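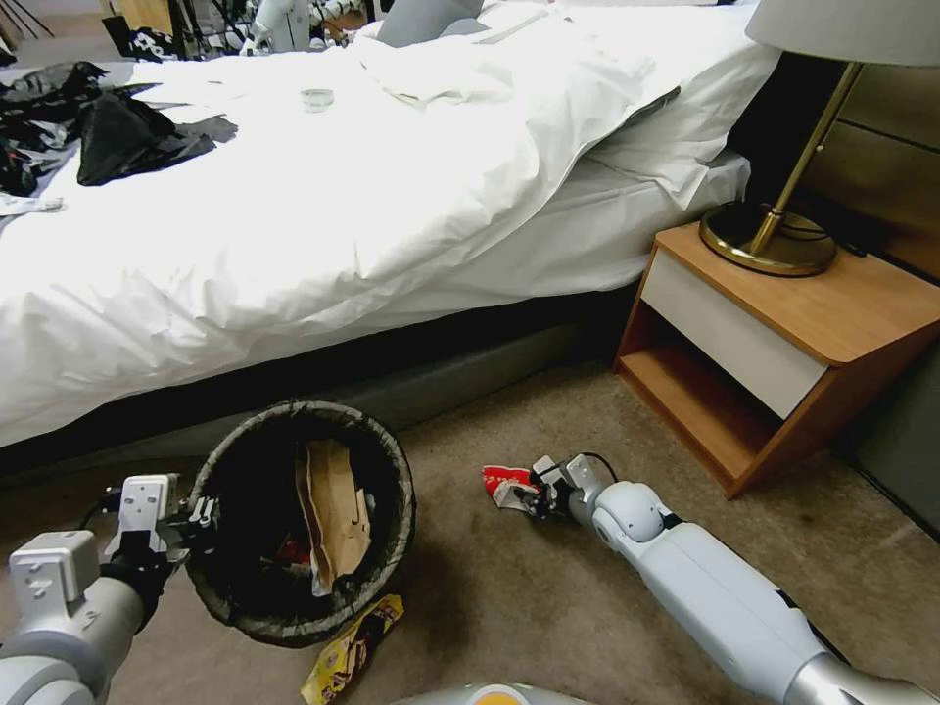 In Praise of the Unmade Bed

My grandmother ironed her pillowcases. She ironed the sheets too, both of them, and she made her bed so tight every morning that you could hear the blanket complain when you tried to climb in at night. I loved her dearly and I have spent most of my grown life failing to live up to that bed.

I'd like to put in a kind word for the other sort. You know the one. The comforter is in a heap, one pillow has wandered off, and there is a drinking glass somewhere it has no business being. For years I apologized for mine whenever a visitor had to walk past the bedroom door on the way to the bathroom, and I'd dart ahead to pull it shut, which of course only made them curious!

What changed my mind was a winter I spent renting a room in Plosham, over a bakery, where the ovens went on at four in the morning and the heat came up through the floorboards. The room was small enough that the bed had to be the desk, the sofa, the dining table and the place where I folded laundry (or meant to). Making it every morning would have been like setting the table and then taking it apart again to eat. So I stopped. I waited for my life to go to pieces, the way all the cheerful books promise it will, and it went along about as well as it had before. I finished the work I had come to do. I read 2 very long novels I'd been putting off since college.

Somewhere in there I bought one of those books, too, the kind that tells you the bed is the first victory of the day. It ran to 129 pages, and by page 70 the author had moved on from beds to socks and I had begun to feel quite tired. I don't doubt it helps people. I have a cousin who can't drink her coffee until the corners are square, and she's a happy woman, and I would never walk into her house and rumple anything. But I do wonder why we hand out praise for this one chore so freely, when it seems to me that calling your sister back, or eating a proper lunch, might be a better victory to start with.

There's also the matter of comfort, which gets left out of these talks. A bed that has been slept in and left alone looks like it's holding your place. You come home worn out from a long day and there it is, already open, the covers thrown back the way you left them, and you don't have to undo anything to get in. My grandmother's bed, bless it, always made me feel like a guest.

I do wash the sheets. I want that understood, as my mother may read this. And when company comes to stay I still smooth everything out and put the good quilt on top, mostly out of love for the woman who taught me how. Then they go home, and by the next morning the quilt is back in the closet and the comforter is wherever it landed.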